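Cliritz adds furnished rooms to its robot simulation service

Wednesday, September 10, 2025

Cliritz has added a set of furnished dining rooms to Pesidmont, its subscription service for testing robot arm programs in simulation. The rooms are open to all current customers and do not need a separate license.

Until now Pesidmont came with bare workbenches and a few shelving units. Customers who wanted home settings had to build their own, a job that could take weeks, said Rohani Menon, who runs the product at Cliritz.

"People were sending us their own tables and chairs and asking why the arm went through them," Menon said. "We decided to make the furniture ourselves."

The release has nine room layouts and 1,377 household objects. Each room can be viewed from a camera near the arm or from one placed close behind the gripper, and both views can be saved during a run.

Dining room views from Pesidmont:

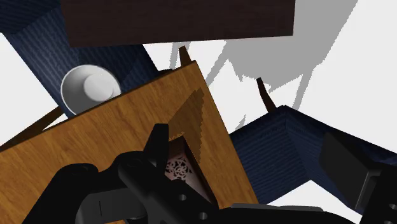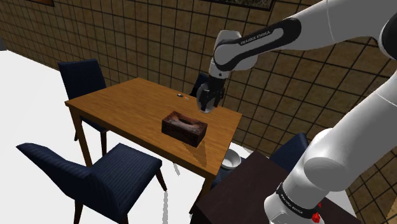

Price and access

A single seat costs $49 a month. A lab plan with shared storage is $700 a month and covers every user at one site. Customers on the older yearly plan keep their present rate until it runs out.

The rooms run in the desktop version only. A browser version is planned for January, according to the company.

First users

Brerkum, a small firm that writes control software for kitchen and table tasks, had early access over the summer. Ikhsan Sumampouw, an engineer there, said the new rooms loaded without changes to the firm's existing scripts. He was less happy with the shadows, which he said look rough at close range and can confuse a vision model trained on smoother images. The firm turned them off for part of its testing.

Menon said a shadow quality setting is on the list for the next update, along with more types of seating. Customers can also send in room requests through the support page.

Cliritz sells Pesidmont directly and through its reseller Rahman, which handles training and setup for schools. Trial accounts last two weeks and include two of the dining rooms.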